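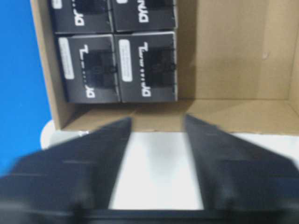
3.2 Packing small cartons into a shared outer box

The second part of our study looks at how small retail cartons are laid into a larger cardboard box. We find this step fascinating, and it has received far less attention than pallet loading or truck loading. A person at a packing bench makes dozens of tiny choices in a single order: which wall to start from, which way the labels should face, how much of a gap to leave for fingers. Each choice changes what the next carton can do.

All cartons in this part of the study were small and of the same design, and the outer box was kept open from start to finish. We used two filling orders. In the wall-first order, cartons are laid side by side against one wall until the row is complete, and the next row is set against the first. In the corner-first order, packing starts in one corner and grows outward in both directions. Bleddyn Parri drew up the bench layout, and Yolanda Pacheco wrote the coding sheet used to record each packing state. 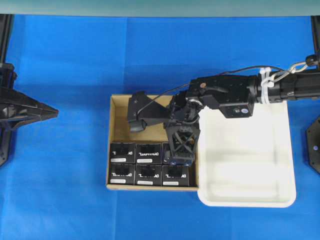

Rows proved to be the most useful unit for recording progress. A coder who thinks in rows needs only two entries, the number of complete rows and the number of cartons in the row still open, and can write both down at a glance. The layout in Figure 2 has six cartons in two rows of three, set in the lower portion of the tray with the upper half of the floor left clear, and would be coded as two complete rows and none open. We were delighted by how well this simple scheme held up — even coders new to the task picked it up within one short practice session.

Figure 2. Two complete rows of three cartons in an open cardboard tray.

Partly filled rows deserve closer attention. When a row is one carton short, the gap has a carton on one side and the box wall on the other, and the last carton has to go in nearly straight down. Any slant in its neighbors eats into the space. In the Hesholm packing notes, which we used as a starting point, this is called the closing slot, and we keep the term.
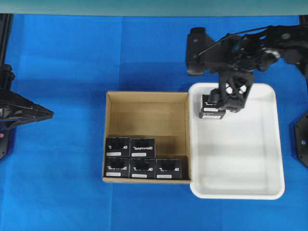 We coded 80 packing states in total, 53 of them wall-first. For every state, the coder noted the open row, the size of the closing slot relative to a carton, and whether any carton leaned against another. A second coder repeated the work on 30 states chosen at random. Differences between the two were settled by talking them through, and nearly all concerned leaning cartons. A very slight tilt is hard to judge from directly above and much easier to judge from the side, so later coding sheets ask for both views.

Label direction was recorded as a separate item. It has no effect on fit, but it matters a great deal to whoever opens the box and wants to read the contents without lifting anything out.

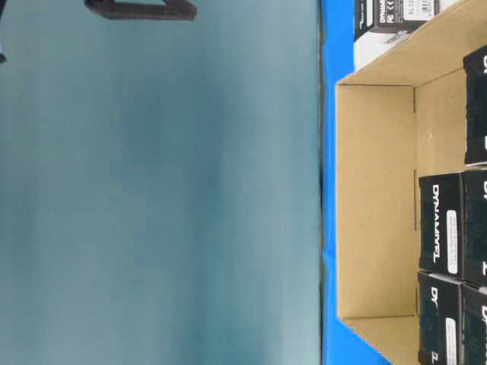

3.3 Measuring leftover space

Leftover floor space was measured as a share of the full inner floor of the outer box. We treated one large open area and several narrow gaps as different outcomes, even when their totals matched. A single open area can still take another row or a folded sheet of padding, while narrow gaps mostly let the cartons slide. In 20 of the coded states the total alone would have hidden this difference, and we now report the largest open area alongside it.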